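4. The grip fault on slender objects

4.1 How the fault came to our notice

We had not planned to write this section at all. When Kanchan Bajpai and I set up the pen-handling cell at Bunnag, our interest was in how quickly the arm could learn to pick up a pen, turn it, and seat it in a holder, and we rather assumed that the gripper itself would be the dull and dependable part of the work. For most of February it was. The arm went through its trials, the logs filled up, and we spent our afternoons arguing pleasantly over reward terms and holder angles.

The first sign of trouble was a small scratch on a barrel, which we put down to rough handling on our own part (pens do get dropped, and we are not the most careful people). A few days later we came across another scratch in much the same spot, and then a clip that had been bent outwards by the width of a fingernail. Only when Kanchan sat down one evening with the force logs, and a very large pot of tea, did we see that the fingers had been closing a second time after the grip was already made. The controller, which we had taken from the Pestavard package with hardly a change, was sending a fresh close command whenever it believed the object had slipped. On some pens it believed this a good deal too often.

We think the fault is worth setting out at length. It is easy to miss, it spoils data without stopping the run, and in a cell where people reach in to straighten things it is a safety matter too.

4.2 What the controller was doing

The slip check in the Pestavard package compares two readings. One is the opening of the fingers, taken from the motor encoder, and the other is the position of the object's outline as found by the wrist camera. If the outline moves while the fingers stay still, the controller decides that the object is sliding out, and it tightens. This is a sensible idea, and on boxes, cups and blocks it gave us no grief whatsoever.

Pens are another matter. A polished barrel throws back bright bands of light, and these bands travel along the surface as the wrist turns, even when the pen is held perfectly still. The outline finder was quite willing to take the edge of such a band for the edge of the pen. A metal clip makes things worse, having bright spots of its own that sit apart from the barrel and come and go with the angle. Add the blur of a moving wrist and the poor thing had very little to go on. Figure 4 gives a fair idea of what it had to work with: the highlight on the blue barrel and the glints on the gold-coloured clip are far stronger than the line where barrel meets background.
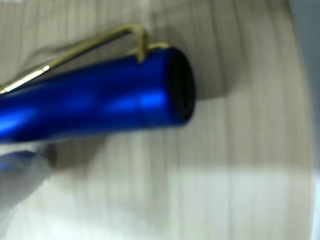
Figure 4. Metallic blue pen with a gold-coloured clip, open end facing right. The pale rounded shape at lower left appears to be part of a gripper finger.

Why not simply lower the maximum grip force and be done with it?

We tried that first, and it traded one fault for another. With the limit brought down far enough to spare the clips, the heavier pens in our set turned in the fingers as soon as the wrist tilted, and the slip check, now seeing a real slip, asked for force that it was no longer allowed to use. The arm then stopped halfway through the move with a pen hanging at an angle, and somebody had to go in and fetch it.

The lesson we drew was that the force limit and the slip check have to be looked at together. The limit should be set by what the object can stand, and the check should be made good enough that the limit is seldom reached.

4.3 How often it happened

Zerrin Dursun went back through every trial recorded up to that point, 2,417 in all, and marked each one in which the fingers closed again after a settled grip. She did this from the logs alone, without looking at the camera stream, so that her judgement would not be swayed by the look of the pen. Kanchan then took the marked trials and sorted them by hand, this time with the camera stream in front of her.

There were 90 marked trials. In 85 of them Kanchan found that the pen had not moved in the fingers at all, which means the second closing had been called for by a false alarm. The remaining five were true slips, and in those the controller did what it was meant to do. We were relieved to see that, for it would have been a great pity to throw out the check altogether. It does catch real slips when they come; it is simply too nervous around shiny things.

The false alarms were not spread evenly. Matt barrels gave hardly any. Most came from pens with a metallic or lacquered finish, and they tended to come during the turning move, when the highlights travel furthest. We had expected the time of day to matter as well, for our room has a tall window on one side and the blinds are not up to much, but the logs did not bear this out, and we let that notion go with some regret.

4.4 The safety side

A gripper that tightens twice on a pen is a nuisance. A gripper that tightens twice while a hand is near it is a good deal more serious, and we had been slow to see this. Our working habit was to let the arm pause at the end of a move and reach in, now and then, to nudge a pen that was sitting badly. The pause looked safe. The arm was still, the lamp on the controller was green, and the fingers were closed. But the slip check carried on running through the pause, and a hand passing in front of the wrist camera is, to an outline finder, a very large and sudden movement.

No one was hurt. Zerrin did have a glove pinched between finger and barrel, lightly enough that she laughed about it, and it was this small event more than any of the figures above that made us stop the cell. We wrote it up on Wednesday, April 28, 2021, and did not run the arm with the old settings again.

Two changes came out of it straight away. The slip check is now switched off whenever the arm is paused, and the lamp stays amber until the finger motor has been cut. Nobody reaches in on amber. We also moved the stop button, which had been sitting on the far side of the bench where only a person with very long arms could have got at it.

4.5 The repair

For the controller itself we settled on a modest repair. The slip check must now see the outline move in 12 camera frames in a row before it may ask for more force, and it must see the motor current change as well. A travelling highlight can fool the camera for a short while, but it has no effect on the current. A pen that is really sliding nearly always disturbs both. We also put a ceiling on any second closing, so that even a mistaken one adds only a little to the first.

We considered a proper touch sensor on the fingertip, and the people at Emska were kind enough to lend us one to try. It worked nicely on thick barrels. On thin ones the contact patch was so narrow that the readings jumped about, and the soft skin of the sensor began to lift at one corner before we had finished the set. We would gladly come back to it with a firmer skin. The Sosex fingertips, which we use everywhere else in this paper, have no sensing of their own, but they are cheap to replace and they wear evenly.

There is a cost to the repair and we should be plain about it. Waiting for more frames means that a real slip is answered later than before, and a smooth, heavy pen can drop in that time. We have seen it happen when the grip was taken well away from the balance point. For our purposes a dropped pen is far better than a crushed one or a pinched hand, but a reader working with glass tubes might very well choose differently.

All trials marked as false alarms were left out of the training set used in Section 5. The five true slips were kept in.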